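Galleries / Bench automation

Before you sign for the arm: a buyer's gallery

June 19, 2020

Every supplier who has come through our door in the past year has told us that taking old computers apart, and putting tested parts back in, is now a job for a robot. Perhaps it is. We refurbish office machines for resale, the work is fiddly and dull, and finding people who want to do it for more than a season is hard. So we put a line in next year's plan marked "bench robot" and then spent far longer than we meant to arguing over what should go under it.

I was asked to write the arguments up for the other workshops in the group, with pictures of the work. I am not against buying. I am against buying on the strength of a brochure, and I have now read a good many brochures.

The first thing to settle is which job you are paying for. "Handles processors" covers a great deal of ground. Picking a chip out of a fixture plate is one thing. Setting it into a socket with fine contacts under it, the right way round and with no sideways drag, is another, and the two should be priced apart.

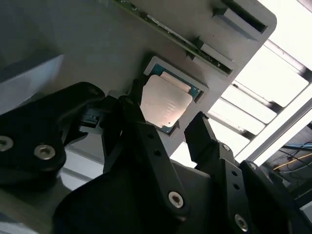

Ye-seo Heo
Equipment planning, Llewellyn workshops

A processor in a grey fixture plate, with a gripper finger on either side of it. Look at the plate as well as the fingers. A fixture costs money to draw, cut and correct, and you may want a different one for each family of part. On the Prorkov quote the fixtures were listed as "by arrangement". I would not accept that phrase from a plumber.

We asked for a fixture price in writing and got one, after two reminders. It moved the total enough that the line had to go back to be approved again. Ask for it on the first day. Ask too who owns the drawings, and whether a local metal shop may cut you a spare.

Next, fingertips. They wear, they get knocked, and on flat metal lids they may need a different face from the one that came in the box. Stetetti sell theirs in sets only. Tirkach will sell you a single one, though the price per finger is worse. Which is cheaper depends on how often you break them, and no supplier would give us a figure for that. We have put in two full sets for the first year and I expect to be told off for it, one way or the other.

Then there is the matter of reach. Brochures show an arm working over a clear white table from above. Our benches hold whole towers, steel trays, brackets, leads and whatever was left there by the last shift. The wrist has to get in beside all that, and so does anything bolted to it. Measure the gripper with its screws and joints on, at its widest, and then measure the gap it must go into. I did this with a cardboard cut-out and a tape — it took one lunch break, and it removed one model from the list.

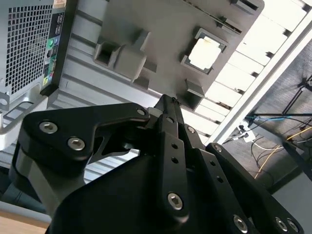

Sheet metal is where I would spend my questions. Trays and brackets come with raised rims, tabs and slots, and the same part from two makers will have them in different spots. A person turns the thing over, sees the tab and carries on. With an arm, somebody has to teach it, and teaching is hours, and hours are wages. Both of the larger quotes had a line for "commissioning" and neither said how many products that covered. We now ask for it by product: how many types of case are included, and what the next one costs after that.

Training was 14 hours in the cheaper offer and 30 in the dearer one. I asked what was in the extra time and was sent the same course outline twice with different covers. Put the outline next to the jobs on your own bench and cross out what you will never use. Ours came down to very little.

Support is the other soft spot. A yearly contract that starts on delivery is a contract you pay for while the crate sits in the corridor. Have it start when the arm does its first accepted job, and write down what "accepted" means before anybody is in a hurry. Our wording is plain: the named part, in the named machine, repeated over a full shift, with our own staff at the controls. Prorkov didn't like the last bit. They came round to it.

As for savings, I have left them out of the plan altogether for the first year. The payback sheet we were shown in February had the arm working every hour the building was open, with no changeovers and no faults, on a board that we stopped seeing years ago. When I put our own mix of machines into the same sheet the payback date slid off the end of it. That may improve. I would want to see it improve before I promised the money to anybody.

Boards in the chassis are the hardest case we have. There are memory slots on both sides of the socket on some of them, tall capacitors close by, and a retention lever that has to be out of the way. If a supplier says their arm can do it, send them a scrap board of your own choosing and go and watch. Don't send a clean one.
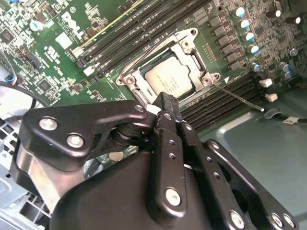 Hinata Honda, after reading a draft of this page, thought I was being too hard on the sellers and too easy on us. Her point was that we have never properly timed the hand work, so we are judging the machine against a guess. She would spend the first slice of the budget on a month of plain timing at the benches, by part and by model, and hold the order until it was done. She also thought the scrap board test should be run by our people here, on our bench, and that a supplier who would only show it at their own site should be marked down.

I have taken the second suggestion into the plan as it stands. The first is harder, since the group wants its orders in before the summer break, but I have asked for the timing to be done on boards and trays at least. If the figures come back badly for the arm we still have the option of a short hire from Tirkach, which can be ended with notice and doesn't tie us to their fixtures.

The current budget line, for anyone copying it into their own plan, reads in this order: arm and gripper, fixtures, spare fingertips, commissioning by product type, training, guarding and floor work, support from the date of acceptance. Guarding was missing from every quote we had. Get a price for it from someone who has walked round your room.

Comments on the wording of the acceptance test should go to me in room 405 by the end of the month.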